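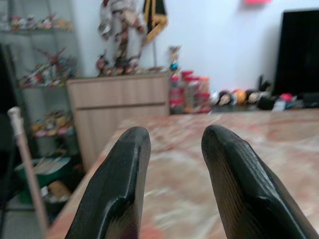 What makes a floor or benchtop look worn?

Mostly fine scratching that changes how the surface reflects light. Very little material has to be lost before the eye picks it up. A polished surface sends light back in one direction, and a scratched one scatters it, so the area people walk on or wipe goes dull while the edges stay bright.

# BLD 3607: Interior Surfaces, Unit 3

Handout updated Oct 31, 2024. Bring it to the tutorial in the Pacheco building.

## Natural stone

Marble is a metamorphic rock made largely of calcite. Calcite sits at 3 on the Mohs scale, and the quartz in ordinary grit sits at 7. Grit carried in on shoes will therefore scratch polished marble, and the usual place to see it is a line from the front door to the kitchen.

Calcite also reacts with acids. Lemon juice, vinegar, wine and many bathroom descalers leave a dull mark known as an etch. An etch is damage to the stone itself. A stain is colour that has soaked into the pores. The two are often confused on site, and they are treated differently:

- Etch: rehone or repolish the affected area. Sealer does nothing for it.
- Oil stain: draw it out with a poultice left on overnight, then repeat if needed.
- Rust stain: use a product made for stone. Household rust removers are usually acidic.

Granite is much harder and resists acid, but it still takes oil stains if it is left unsealed. Engineered stone is a separate topic (Unit 5), including the rules on silica dust.

## Imitation stone

Decorative laminate is built from layers of paper and resin pressed together under heat. The pattern is printed on one of the upper layers, with a clear wear layer over it. Marble patterns have been popular for decades because they hide crumbs and small marks well.

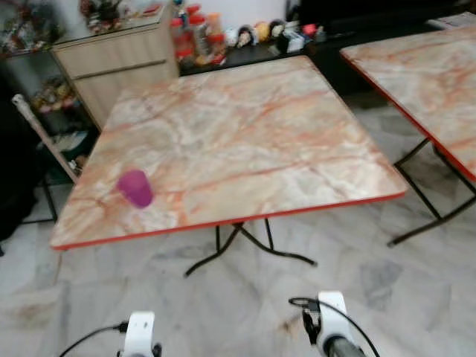

A comment left on the May version of these notes argued that the handout was unfair to laminate, as a printed surface will often outlast polished marble in a family kitchen. The writer had a point and the section has been reworded. Laminate doesn't etch in vinegar, needs no sealing and can be cleaned with warm water and dishwashing liquid.

Its weak points are:

- heat, which can blister the surface or leave a white ring
- water getting in at joins and cut-outs, which swells a particleboard core
- edges, where strips lift or chip
- deep scratches, which can't be polished out once they reach the print

## Choosing a finish level

Polished stone shows scratches first. Honed stone starts out matt, so wear is harder to see, though it can take up spills faster. A hone finished at 200 grit will look noticeably flatter than one taken finer. Ask the supplier for a sample of the finish you are specifying, and look at it on the floor with light coming from a window at a low angle.

Slip resistance must be checked separately for wet areas. A finish that suits a hallway may not be acceptable in a shower.
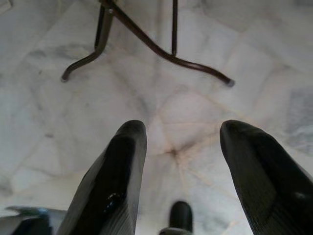 ## Before the tutorial

1. Read the chapter on calcareous stone in the course reader.
2. Find a stone or laminate surface you are allowed to inspect. Note the finish, where the wear is, and how it is cleaned.
3. Work through the Vutero case study on the course page and decide whether each mark listed is an etch or a stain.
4. Write half a page on maintenance for one surface. Hand it in on paper at the start of class.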